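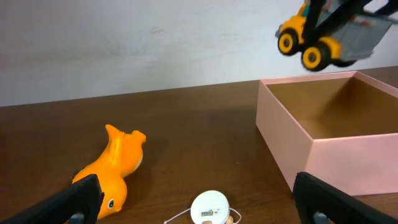
The Dakov group trains its two-arm packing policy on mixed household objects and toys. Its lead engineer puts the October gain down to the data split.

"We held 200 demonstrations fixed and added 300 in which only the box position changed," the engineer said. "The policy had been memorizing where the box was."

Each arm has its own wrist view – the head camera is shared. Hebden, the earlier controller, planned both arms jointly and stalled when their paths crossed. 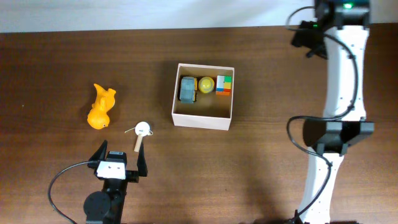
Box-packing task, head camera view.

Action chunks now run 8 steps. "At 2 it hesitated before every grasp," the engineer said. Soft toys are still untested.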